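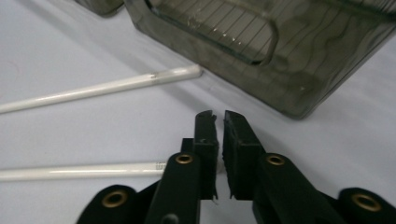 1/
Cutlery drawer rebuild, kitchen side. Old layout was a one-piece bamboo tray with five lanes. New layout is separate gray translucent tubs that can be moved around. Notes as I go, mostly measurements.

2/
Drawer is the top one in a Lullberg base unit. Usable depth front to back is less than the spec sheet suggests, as the rear rail takes a strip along the back. Measure at the floor of the drawer with the drawer shut to the first stop. I measured it open the first time and bought one tub too many.

3/
Tubs are Didex, the smoke color. Box shape, rounded corners, rounded rectangular cutout near the top. You can partly see through the wall, enough to tell that something is in there. Telling forks from spoons through it is optimistic.

4/
The rounded corners cost more space than you'd think. Two tubs pushed together leave a small triangular gap at each corner, and toothpicks end up in it. Square-cornered bins pack tighter but are worse to wipe out. I took the rounded ones.

5/
Scratches: this plastic marks easily. Rims go first. If you care about that, get the clear version, where scratches show less than on smoke. I don't care enough to exchange them.

6/
Everything comes out onto the table before anything goes back. I use a pale tabletop for this and would recommend one. Steel shows up well on it, dark handles show up very well, white things are the problem.

7/
The white rods are the awkward items. Slender, glossy, rounded at the tip, and they roll. There's tiny gray printing on them that I can't read without a loupe, so don't ask me for the maker.

8/
Rolling is the main issue with anything round in section. In a tub wider than 13 mm per item they spread out and cross over each other, and then you pick up one and get the spoon next to it as well. Round items want a narrow lane or their own tub.

9/
First attempt at a narrow lane: strip of cork glued down the middle of a tub. Glue didn't take on the Didex plastic. It peeled off in one piece two days later and took the lint with it.

10/
Second attempt: a folded card divider, pushed in under tension. Holds by friction. Costs nothing, gets replaced when it goes soft. Still in there.

11/
Lane lengths. Table knives set the long dimension of the whole drawer. Measure your longest knife, add a finger width, and that's the minimum internal tub length. Everything else in the drawer is shorter and can be turned sideways if needed.

12/
Mine needed a tub over 200 mm inside. Watch out for the listing dimensions, which are outside at the rim. The walls taper, so the floor is shorter than the rim on every side. A knife that fits at the rim can sit at an angle with its tip up the end wall.

13/
Weight check, for anyone with old drawer runners. Steel cutlery from the drawer came to 1195 g on a Toron kitchen scale, with the tubs left off. The runners are fine with that. It's the rolling pin in the drawer below that's killing the other set.

14/
Sort order I used on the table:
table knives
table forks
big spoons
small stuff
round stuff
things that aren't cutlery

15/
Last group was the biggest. Twist ties, a tape measure, a radiator key, the cap from a bottle of dish soap we no longer buy. None of it goes back in the drawer.

16/
Small stuff deserves its own post. These are the short steel pieces that vanish into a lane made for full-size ones. They slide to the back and you only find them by feel. Short pieces go in a short tub at the front.

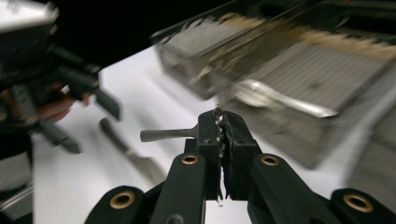

Small stainless piece and a table knife, white table. They no longer share a tub.

17/
The rule I ended up with: no item shorter than half the tub. Below half, things rotate when the drawer closes. Above half, they mostly stay parallel. Tested by shutting the drawer hard and looking.

18/
Knives: all handles to the front, blades the same way round. Takes an extra few seconds when unloading the dishwasher and saves feeling around for the right end. My household has agreed to the first half of this.

19/
Mixed patterns. Most of ours is a plain steel set sold as Luik, with some strays from before it. I tried keeping the strays in a separate tub. Everybody took from the matching one until it was empty and then complained that we'd run out of forks. Strays are back in with the rest.

20/
Finish matters for sorting more than pattern does. Mirror-polished and brushed pieces in one lane look messy even when they're lined up. If you're splitting a drawer into two tubs of the same type, split by finish.

21/
Liners. The tubs slide on the bare drawer floor every time you open it. Cut a piece of rubber mesh shelf liner to the full floor size, one sheet, no seams. Seams lift at the edges and then a tub sits on the fold and rocks.

22/
Don't put liner inside the tubs. Crumbs go through the mesh and stay there. Bare plastic can be tipped out over the sink.

23/
The cutout in the end wall is handy for carrying a tub to the dishwasher and back. It also lets thin items poke through. Put the tub with the thinnest contents so that its cutout faces another tub's wall. Problem gone.

24/
Alternatively, stand that tub against the drawer front. I tried it both ways. Against the drawer front it's harder to get a finger in to lift it.

25/
Cleaning before refilling: warm water, dish soap, soft cloth. No scouring side of the sponge on the smoke plastic. Dry the tubs upside down with one edge propped, or water sits under the rim.

26/
Cutlery gets dried fully too. Steel put away damp in a closed tub leaves spots, and the spots get blamed on the dishwasher.

27/
Time taken: emptying and sorting was quick. Refilling took 10 minutes. Moving the tubs around to find a layout that closed took most of an evening, and I'd do that part with empty tubs next time.

28/
Final layout, left to right:
knives, long tub
forks, long tub
big spoons, long tub
front right, small stuff
rear right, round stuff with the card divider

29/
There's a strip left over down the right side. Too narrow for any tub in the range. It holds the bread knife in its sleeve. I'd like to say that was planned.

30/
Question from the replies about stacking. The tubs will sit on top of each other but they don't lock, and the upper one has to come out every time you want the lower one. In a drawer, skip it. In a cupboard, for spare cutlery you use twice a year, it's fine.

31/
Another one, about labels. I put masking tape on the rims for the first week so that everyone would learn the layout. Removed it in May. Tape left on longer leaves residue on this plastic, and rubbing alcohol takes it off but dulls the surface a little.

32/
And whether bamboo was that bad. The tray was OK dry. The lanes were glued, the glue line at the back had opened, and it couldn't go in water. The fixed lane widths were the bigger complaint. Ours had one very wide lane in the middle that collected everything without a place.

33/
Still open: the round stuff. Card divider works but the rods ride up over it if the drawer is closed fast. A taller divider hits the underside of the counter. Might try a second fold of card laid flat so the floor of that lane slopes toward the wall.

34/
Sloped floor is in. Rods settle against the wall and stay there. Took one piece of cereal box and two cuts. Next drawer down is the rolling pin one and I'll need new runners before starting it.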